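Hurero upright steam mop: review after a season of use

I clean holiday lets for a living, along with Silvana Sampaio, who does the larger properties. We bought the Hurero in April after our old steam mop began leaking from the tank seal. It cost £91 with two washable pads and a small jug for filling. I have used it on tile, vinyl and sealed stone, mostly in kitchens and bathrooms.

Setting up

The handle comes in two parts and clicks together without tools. The head goes on last. I had it ready in a few minutes, though the leaflet shows an older handle and the diagram for the cord hooks is wrong. The cord itself is long enough to do a ground floor hallway and kitchen from one socket, which the old one would not.

The tank lifts off and fills at the sink. The opening is narrow, so use the jug. If you try to fill it straight from the tap you will get water down your sleeve.

On the floor

There are three steam settings. The lowest is hardly worth having. The middle one deals with everyday marks and dries quickly, and I leave it there most of the time. The top one is for dried-on food, grease by the cooker and the line of grime you get along the edge of a shower tray. It needs two or three slow passes and then it lifts.

Steering is good. The head turns flat enough to get under a bed with a low frame, but not under most kitchen kickboards. Corners still need doing by hand with a cloth. I have not tried it on wood and would not, whatever the box says.

Silvana used it for a full changeover at Birulwood, which has tile all the way through downstairs. She found it heavy by the end and said her wrist ached. She is shorter than I am and the handle does not adjust, so that may be part of it.
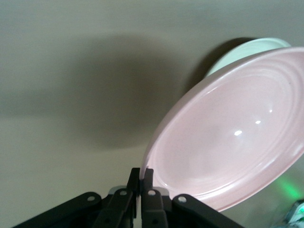

Pads and running costs

The pads wash at 60 and have kept their shape. One has gone grey and will not come back, but it still cleans. Do not use fabric softener on them or they stop soaking anything up. Spare pads are sold in pairs and I think they are dear for what they are. Karabo Radebe, who cleans at Pistine, buys plain ones to fit the same head and gets on fine with them.

We are in a hard water area. The steam got weaker after a few weeks until I ran descaler through it, and then it was back to normal. I now do that once a month.

What I did not like

The on light is on the front of the body where you cannot see it while you are mopping. The tank is small and needs refilling twice in a big kitchen. It will not stand up by itself unless the handle is pushed fully forward until it clicks, and I have had it fall over on me more than once.

Would I buy it again

Yes, for hard floors and at that price. If you have a lot of floor to cover in one go, look for something with a bigger tank. Four out of five.

Elaine Seixas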